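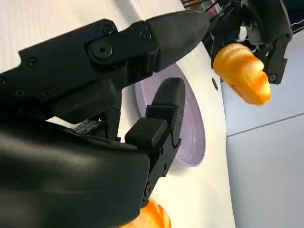
The **Galmont pouch** is a drawstring bag sewn from 8 wedge-shaped panels that meet at a round base. It is named after the village of Galmont, where it was sold at the December market. Most are made of wool or heavy linen, with a cotton lining and 4 cord loops at the neck.

## Construction

The panels are joined from the base upward, and the lining is added last. Older pouches have flat-felled seams.
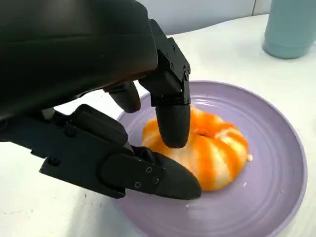 According to Glenys Gethin, the lining was often cut from worn shirts and replaced every few years. Surviving pouches rarely have their first one.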